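Search this site
Search
Menu

How to wash down and touch up a matt emulsion wall

Matt emulsion has very little binder compared with silk or eggshell. The pigment sits near the surface, which gives the flat look and also explains why it marks when rubbed. A wall beside a desk or worktop collects scuffs, hand grease and the odd knock long before the rest of the room needs repainting. The method below deals with one wall and takes an afternoon, plus drying time.

Wash first. Many walls that seem to need paint only need cleaning, and paint put over grease will not hold.

What you need

Two buckets, one for the cleaning solution and one for rinsing
Sugar soap, liquid or powder
Two soft cellulose sponges and a white cotton cloth
Fine surface filler and a flexible filling knife
Abrasive paper, 240 grit
A short-pile roller, 4 inch, with tray
A small synthetic brush
The original paint, or a match for it
Dust sheet and low-tack masking tape

Use white cloths only. Dyed cloths can bleed on to pale paint when wet, and the stain is harder to shift than the mark you started with.

Step 1: Test the paint

Pick a spot low down or behind furniture. Wet a white cloth with plain water, wring it out and rub lightly for ten strokes. Look at the cloth. A trace of colour is normal with matt. If the cloth is heavily coloured, the paint is a contract grade or has not cured, and washing will leave patches. In that case go straight to Step 5 and plan to coat the whole wall.

Leave the test patch overnight and look at it again in daylight. Matt paint that has been rubbed too hard goes slightly shiny, an effect called burnishing. It shows most when the light comes along the wall from a window. Burnishing cannot be washed out.

Step 2: Prepare the area

Move furniture out by at least a metre. Lay the dust sheet tight to the skirting or the back of the worktop and tape it down. Switch off the circuit at the consumer unit before working near sockets or switches, and check that they are dead. Do not spray any liquid towards a faceplate. Wipe up to it with a cloth that is damp and no more.

Dust the wall from the top with a dry, soft brush. Dust left in place turns to mud when wetted and drags.

Step 3: Wash

Mix the sugar soap to the weaker of the strengths given on the pack. Products differ, so read the label. Tuko concentrate, the one used in our own workshop, is 20 ml to a litre of warm water for painted walls, and the stronger mix is meant for bare woodwork and kitchen grease.

Work from the bottom up. Dirty water running down a dry wall leaves streaks that are difficult to remove, whereas on a wet wall it rinses off. Cover a section no wider than your reach, using light, overlapping circles. Do not scrub. Go over a stubborn mark again after 2 minutes and let the solution do the work.

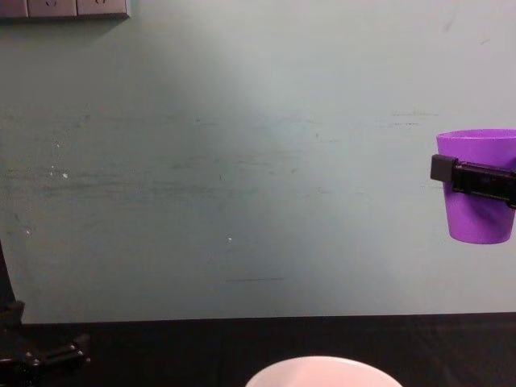
Rinse each section with clean water before moving to the next, this time from the top down. Change the rinse water as soon as it looks cloudy. Sugar soap residue dries to a faint film and stops new paint from sticking, so a second rinse is worth the trouble if you intend to paint. Pat off the surplus with the cotton cloth.

Allow the wall to dry fully. Four hours is enough in a heated room in summer. In March, with the heating off and the windows shut, allow until the next day. Damp emulsion is darker than dry emulsion, and you cannot judge the result until the colour has settled.

Step 4: Deal with marks and dents

Scuffs from shoes, bags and chair backs usually lie on top of the paint. Try a clean white pencil eraser before anything else. Melamine foam also works but is a fine abrasive and will burnish matt paint in a few strokes. Keep it for silk and eggshell.

Dents and chips need filler. Brush out loose material, dampen the hole slightly and press the filler in with the knife, leaving it just proud of the surface. When it is hard, sand it flush with 240 grit wrapped round a flat block. Wipe off the dust. Spot-prime with the wall paint thinned with one part water to five parts paint — bare filler is thirsty and shows as a dull patch under a single coat.

Water stains, nicotine, felt pen and ballpoint bleed through emulsion however many coats go on. Seal them with a stain-blocking primer. Erkero make a water-based one that can be overcoated in an hour, and the solvent-based kind is better for heavy nicotine.

Step 5: Touch up or repaint

Touching up works under three conditions: the paint is from the original tin, the wall is less than a year or so old, and the patch is small. Stir the tin for a full 2 minutes, scraping the bottom. Apply with the roller, even over a patch the size of a coin, so that the texture matches. Use very little paint and roll outwards until the roller is nearly dry. A brush leaves smooth marks that catch the light.

If any one of these conditions fails, paint the wall from corner to corner. Colour differences do not show across a corner, where the light changes anyway. Pale greens and blues are the worst for patching, as they drift with age and with the light in the room.

To work out the quantity, multiply the width by the height and divide by the coverage on the tin. Bennani durable matt is given as 12 square metres per litre, so a wall of 10 square metres takes just under two litres for two coats. Keep what is left in a small jar filled to the brim, with the room and the colour code on the label.

Drying and aftercare

New emulsion is touch dry in two hours but does not reach full hardness for four weeks. Do not wash it in that time. Keep furniture 20 mm clear of the wall, and fit felt pads to anything that is moved daily.

Where a wall takes constant wear, change the finish. Scrubbable matts are rated in the laboratory by wet scrub cycles, and a Class 1 paint loses less than 5 microns of film after 200 cycles. Ordinary matt is commonly Class 3 or worse, and some budget tins carry no rating at all.

We use cookies to remember your settings and count visits. Accept / Manage cookies

Get the Belport Workshop Notes by email. Enter your address. Subscribe

Related guides
Filling hairline cracks in plaster
Choosing a roller sleeve by pile length
Mist coats on new plaster: how much water
Removing old masking tape from gloss
Storing part-used paint over winter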